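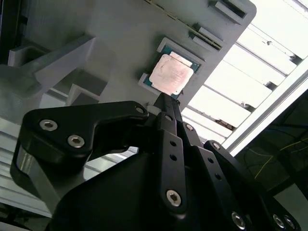 Copper-coloured lid, a bit scuffed.

2018-02-24

Quick one, dinner's on. Finally cleared out the hall cupboard at the Monham place before the move. Seven years of stuff. Found the good torch, a bag of foreign coins, and my old journal from the trip to Clelach, which I'd blamed Amos for losing. Sorry Amos.

Mostly it was paper though. Power bills, a 151 page manual for a dryer we gave away, every colour of envelope. All in the recyling now. Kept the letters from Mum.

Movers want $542, not bad. Want the boxes labelled by room too, so that's tomorow gone. Still haven't rung about the water.

Anyone want a bookshelf? Free, bit wobbly, you carry it. Goes on the kerb if I don't hear back. Keys get handed over in May, more then.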